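Plastic carrier bag (household use)

The plastic carrier bag is a light, handled bag made from thin film, given out or sold by shops for carrying goods home. This article deals mainly with its second life in the house: how it is knotted, unpacked, flattened and kept, and how it came to share the kitchen worktop with the rigid plastic basket, into which so much of what it carries is finally tipped. It was last revised on 27/05/2026.

Form and materials

Most household carriers are of the kind known in the trade as the vest bag, so called from the two long loops left standing at the top when the mouth is cut away. The film is usually polyethylene, and in the white grades it is often thin enough for the colour of the contents to show through, a great help to anyone hunting for the lemons. Plain white remains very common, though market stalls, sweet shops and toy shops have long been fond of printed ones, with cartoon animals, stars, hearts and bows, and children will often ask to keep these when the shopping has been put away.

A filled bag may be left open or tied. Tying the two loops together once gives a half knot, easily undone; a second turn makes it firm, and leaves a stub or loop of handle standing up by which the bag can be lifted. Soft film holds a knot very well, sometimes rather too well, and plenty of households simply tear the bag below it and think no more of the matter.

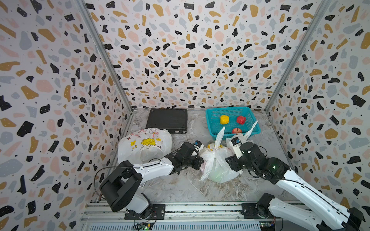 Nandini Iyer disagrees, and writes that a bag should never be torn: you push one loop back through the knot with a thumbnail, wait a moment for the film to slacken, and it comes apart whole and ready for next time. She adds that she has some at home which have been to market and back for years.

Unpacking into a basket

Fruit and vegetables do not keep well in closed film, as moisture gathers against the skins. The usual practice is to move them to something that lets the air through, and the perforated plastic basket, cheap and easily rinsed, has become the common choice in a great many homes. Peppers and apples may share a basket quite happily for a day or two, with the heavier pieces put at the bottom.

There are two ways of going about it. In the first, the bag is held over the basket and tipped, a quick method that suits onions and potatoes and is unkind to pears. In the second, the mouth of the bag is spread wide and each piece is lifted across by hand. This takes longer but gives one the chance to look everything over, and it is the way generally taught to children, who are often given toy fruit to practise with before being trusted with the real thing.

The printed bag

Decorated carriers are harder to read once they are empty, since the film folds over on itself and the picture goes with it. Collectors, of whom there are more than one might suppose, smooth them between sheets of paper. The Brudarlow collection holds 396 printed carriers, 94 of them with animals on, arranged by the colour of the background.

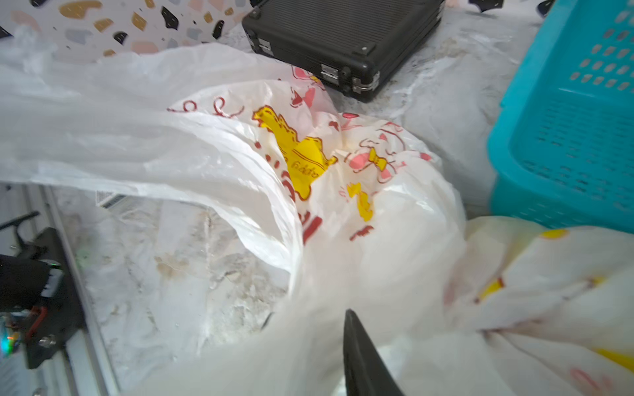
Printed carrier with a yellow cartoon figure, folded over on itself.

Keeping and folding

Several habits are found. The simplest is the bag of bags, hung on a door handle and added to until it will hold no more. More orderly homes use the strip fold, in which the bag is pressed flat, folded lengthways into a band and then turned over and over into a small triangle, with the handles tucked in last. A Kusteo dispenser, a fabric tube open at both ends, takes over 79 bags folded in this way. In Malari the preference is for a loose roll held with a rubber band, and at the yearly Bhat household fair, held each July, there is a folding contest in which 16 bags must be done against the clock.

Whichever method is followed, the bag should be shaken out first. Crumbs, onion skin and the odd forgotten receipt all find their way to the bottom, and a bag put away with a damp leaf in it will make itself known before long. 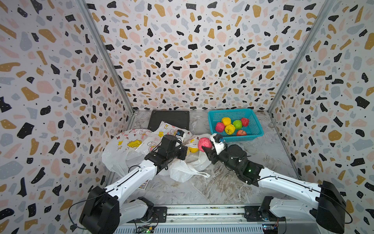
See also

Basket
Fruit bowl
Knot
Shopping bag
String bag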